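Ticket: Stock export stops after the nightly sync
Product: Plallon Inventory, server edition
Site: Wenau
Opened: 7 May 2022
Status: Solved, waiting for confirmation
Priority: Normal

Hello,

I write about the export of our stock list. Since the last update the nightly job starts as usual, but the file it makes is not complete. We have 1,482 articles in the database and the file stops always before the end. The row where it stops is not the same every night. There is no error message in the main window, only a green check mark, so for some weeks we did not notice. The warehouse in Grider noticed first, as their labels for the new shelves were missing.

What I tried before I opened this ticket:

Started the export by hand during the day. Result: complete file, all articles.
Started the export by hand in the evening, with the sync running. Result: file too short.
Changed the target folder from the network drive to the local disk. No difference.
Deleted the old export template and made a new one with the same columns. No difference.
Turned off the email notification. No difference.

I also looked in the log folder. The log for the export has normal lines and then simply ends – no "finished" line and no error. The log for the sync has this line three times in the same minute:

WARN session limit reached, oldest session closed

I am not sure if this is connected. In March we did not have this line at all, I searched the old logs.

Our setting for the session limit is 9. I did not change it, and I don't know if this is the standard value or if somebody set it during the installation.

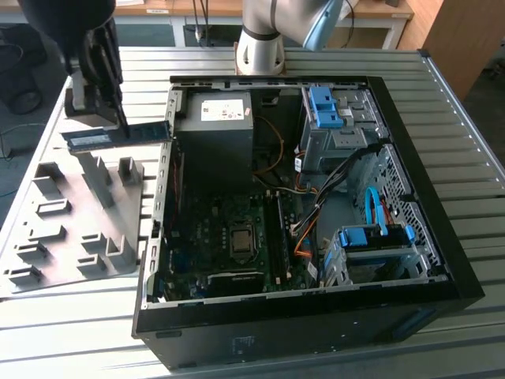 Support replied that the session limit and the export are connected, yes. Since the update every worker of the sync opens its own session, and when the limit is reached the server closes the oldest one. At night the oldest one is usually the export. Please raise the limit to 24 under Server, Connections, and restart the service (a reload is not enough). The green check mark is a known problem and is already reported to the developers.

Thank you for the quick answer. I changed the value to 24 and restarted the service after closing time. I have three more questions:

1. Does a higher limit need more licenses? Our contract is by named user, so I think no, but I want to be sure.
2. The branch in Lozano still has the old version. Should I change the value there before the update or after?
3. Can the export write a line in the log when its session is closed? For us this would be more useful than the check mark.

Support: No extra licenses are needed. For Lozano please change it after the update, the old version ignores the setting. Number 3 is added to the request list, without a date.

Update from our side: the export was complete last night. I compared the number of rows with the database and it is the same. The warning line is gone from the sync log.

I would like to keep the ticket open for 168 hours, so that the full week is covered, also the night with the big price import. If the file is complete every time, you can close it without asking me again.

One small thing for the documentation – the page about connections says "reload the service" and not "restart". I followed it first and the old value stayed active. Maybe you can correct this.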